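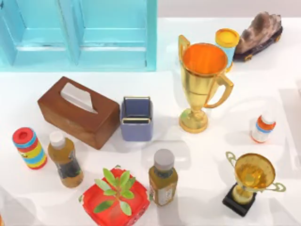

Re: [Sernness residents] painting old kitchen units

Sorry for slow reply, been at work all week and only catching up on the list now.

Padmavathi Varma wrote:
> Has anyone painted their kitchen cupboards themselves? Ours are
> varnished pine, solid, nothing wrong with them but very orange.
> Kerekes quoted us 932 for new doors, fitting on top. Do I need to
> strip them right back or is a sand enough? Also worried about the
> grooves in the panels.
> Padmavathi

Did ours in May, all the doors and the larder. Didn't strip. Sugar soap first, twice round the handles, then a light sand, 120 then finer. Wipe the dust off properly or you'll see it later, I did.

Primer matters more than the paint I think. Pine knots bleed through - mine came up yellow on two doors after the second coat and I had to go back with knotting solution and start agian. Do the knots first.

Grooves: small brush, paint those before the flat bits, then roller over the rest. Go back after ten minutes and catch the drips in the corners. Take the doors off, number them on masking tape behind the hinge. Ours all looked the same and were not.

Cost us some 300 all in, and a good bit of that was handles. Koko do plain ones, the postage is daft so order together. I've half a tin of primer left if you want it, come and get it any evening after 6.

Leave them a fortnight before you scrub them. Feels dry next day but it marks.

Wouldnt pay 932 for doors if yours are solid.

Must run, school pick up

J. (no. 26)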